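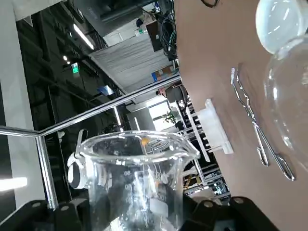
Wrist camera view with the beaker between the fingers, tongs and tube rack on the table to the right.

Recording Glassware Demonstrations for the Koubek Policy

Last updated Saturday, June 6, 2026

Contents
1. Before you start
2. Setting the wrist camera
3. Laying out the table
4. Recording an episode
5. Transparent objects
6. Marking and sorting
7. Common faults

This page covers the collection of teleoperated examples for beaker handling tasks: grasp, lift, carry, tilt, set down. It assumes the arm is already calibrated and that Skoka, the recording tool, is installed on the control machine. For calibration, see the arm setup page. For training settings, see the Koubek page.

1. Before you start

Check that the free disk space shown in Skoka is above the warning line. Wrist video is the largest part of each episode, and a full disk ends a recording without a message in the current version.

Confirm that the joint states and the camera streams use the same clock. Open the Sync tab and leave the arm still. The offset should settle and stay flat. If it drifts, restart the camera service first and the arm driver second. Starting them in the other order brings the drift back.

Load the task file. One task file describes one instruction. "Lift the beaker and hold it" and "Lift the beaker and set it by the rack" are separate tasks, even though the first half of the motion is the same.

2. Setting the wrist camera

Both fingertips must stay in view through the whole range of the gripper, from fully open to fully closed. The policy gets no other direct view of the contact between finger and glass.

Lock exposure and white balance. Automatic exposure reacts to windows and ceiling lights as the wrist turns, and the glass wall can fade into the table for several frames. Set exposure with the camera pointed at the tabletop, then turn the wrist toward the brightest part of the room and check that the rim of the beaker can still be made out. A slightly dark tabletop is acceptable. A washed-out rim is not.

Do not crop the background. People, shelving and other stations will pass through the wrist view when the arm tilts, and they will do so again when the policy runs. Early sets recorded in February against a plain curtain gave good scores at the curtain and poor ones on the open floor.

3. Laying out the table

Each layout has one target and a number of other objects. Use 3 to 5 other objects per layout. Change the layout after every 8 episodes.

Choose the other objects from the shared glassware and tool bins:
— clear items, such as a flask or a second beaker
— metal items, such as crucible tongs
— white items, such as a test tube rack or a ceramic dish
— soft items, such as a folded towel

Include at least one clear item in most layouts. When the target is the only glass on the table, the policy learns to go to any glass at all, and the error stays hidden until a second vessel is added.

Vary what the target holds. Record it empty, with solid pieces inside, and with a small amount of liquid. The contents change how the wall looks from the wrist, and they bend the view of whatever is behind it.

Turn the beaker between episodes so that the printed scale and the spout do not always face the same way. In one Gritov set, the spout pointed at the arm base in every episode. The trained policy waited over beakers that were turned away from it, closed late, and often touched the rim.

4. Recording an episode

Move the arm to the start pose. Add a small random offset with the Jitter button before each episode.

Press Record, wait one second, then begin. The still second gives the trimming script a clean start.

Approach from above and slightly to one side. Lower the open fingers until they are past the rim, then stop before closing. Close at a steady rate. Do not squeeze again after contact; repeated small squeezes are copied by the policy and show up as chatter.
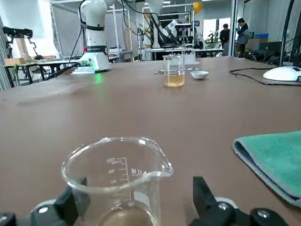 During the lift, keep the wrist level for the first part of the motion and tilt only when the task calls for it. Liquid that moves in the glass is fine in a recording. A spill is not, and the episode should be marked Fail and kept.

Set the beaker down flat, open the fingers fully, and raise the arm clear before pressing Stop. Episodes that end with the fingers still around the glass are rejected by the checker for any set-down task.

If you hesitate or correct a bad approach, continue. Corrections are useful. If you stop to think for more than 4 seconds, discard the episode and record it again.

5. Transparent objects

Depth from the wrist camera is not reliable on clear glass. The depth image usually shows the table behind the wall, with holes along the rim. Record it anyway, but do not use it as a guide while driving. Use the color view, and judge height by the position of the rim against the fingertips.

Wipe fingerprints from the glass between layouts — not between episodes. A few marks within a layout do no harm. A heavily marked beaker gives the policy an easy surface to track that a clean one does not have.

6. Marking and sorting

Each episode gets one label: Success, Fail or Discard. Fail means the motion was complete and the result was wrong. Discard means the recording should not be used at all, such as a lost camera stream or a wrong task file.

Write the contents of the target in the Notes field, using the fixed terms: empty, solid, liquid, mixed. Free text is ignored by the sorting script.

Upload to Ernus at the end of each layout. Ernus checks the file lengths and returns a list of episodes with missing frames. Record these again before changing the layout, while the objects are still in place.

7. Common faults

Fingers close beside the glass in playback. The joint data and the video are out of step. Repeat the sync check in section 1 and discard every episode recorded after the last good check.

The beaker slips during the lift. Inspect the fingertip pads and replace them if they are worn. Do not raise the grip force above the limit in the task file.

Skoka shows a black wrist view. The camera cable has worked loose at the second joint clip. Reseat it and recheck the exposure lock, as it resets to automatic on reconnect.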